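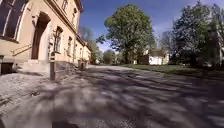 4.3 Phantom stops under tree shade

The most frustrating fault of the Skutolthorpe trials was also the one we learned the most from! On the shaded road, Plamow braked hard for obstacles that did not exist. Over 1,730 m of driving we logged 40 such stops, nearly all where dark tree shadows crossed the asphalt (Fig. 6). Giang Vi traced them to the ground segmenter, which labelled high-contrast shadow edges as kerbs whenever motion blur smeared the near field.

Figure 6. Shadow-mottled asphalt on the test road, seen from the robot. The front body intrudes at the bottom edge.

Worse, the watchdog held each stop for 500 ms and then released full torque, so the robot lurched. We consider this lurch the real safety matter, as a person walking behind could easily misjudge it. A ramped release is now in the controller, and we're delighted with how calmly it behaves.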